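Notice to Staff, Otamthorpe Works

Issued Tuesday, August 20, 2019, and posted beside the time clock. Staff of the refurbishment hall are advised that removal and seating of processors will pass from the hand benches to the arm supplied by Björklund. Affected staff will be given the title of Attendant. Rates of pay are unchanged. 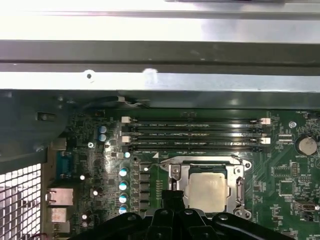
Fiction | By the Editors of the Sudus Quarterly

The notice stayed up through September. It did not say what an Attendant was to do, and the hall was left to establish this by practice.

Under the former arrangement a bench operator at Tidell was expected to clear 136 machines in a month. The work was done with the thumb and two fingers. Operators held the chip by its edges, spoke little while doing so, and talked a great deal between one case and the next. Most of what was known in the hall about marriages, rents and bad knees had been learned in those intervals.

The arm required no interval. It lowered itself into an open case, closed on the processor and rose again, and the Attendant on duty was to observe and sign.
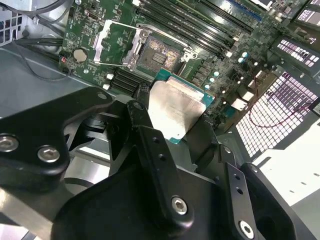
A processor held just in front of the open socket.

The Attendant on the second shift had worked the hand benches for many years and had the flattened thumb of the trade. She signed the sheet as instructed. In the third week she began to write in the column marked Remarks, which had been provided for faults. She wrote that the arm had paused over a socket, as she would have done. On another line she wrote that it had rained.

The sheets were collected on Fridays and forwarded to the office, where 400 of them were filed before any was read. A letter was then sent to the hall – courteous in tone – asking that Remarks be confined to the equipment.

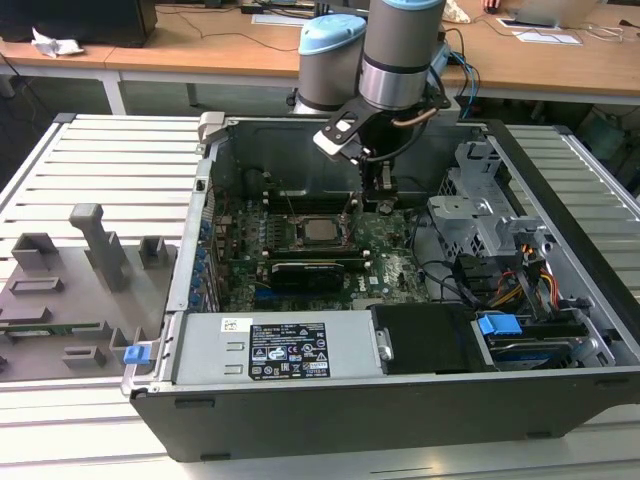
Perhaps the equipment included whoever was standing next to it, Ottoline replied, in pencil, across the foot of the letter.

The letter was returned to the office with the week's sheets and was filed with them. The column was left as it was. On the following Monday the second shift recorded no faults, a new kettle, and a granddaughter, seven pounds even.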